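Kolovard Sermon Index

A plain-text index of 3,195 sermon outlines from the old Drorska parish newsletters, tagged by book, chapter and verse. Built for preachers who can remember the point but not the passage.

Files are tab-separated, 4 columns, UTF-8. Psalms has its own file because it would not behave.

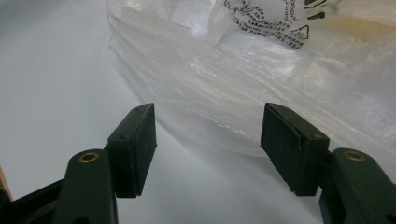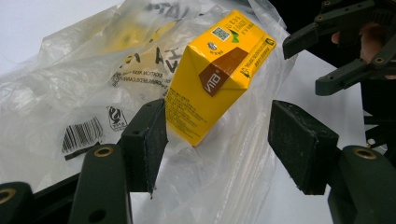

Plastic bag, twice.

Known problems: 947 entries have no verse number, the Viltlow scans favour the letter "l" over the numeral, and Philemon is still filed under Philippians. Fixes are welcome. Theological corrections go to your own minister.

Licence: free for any pulpit.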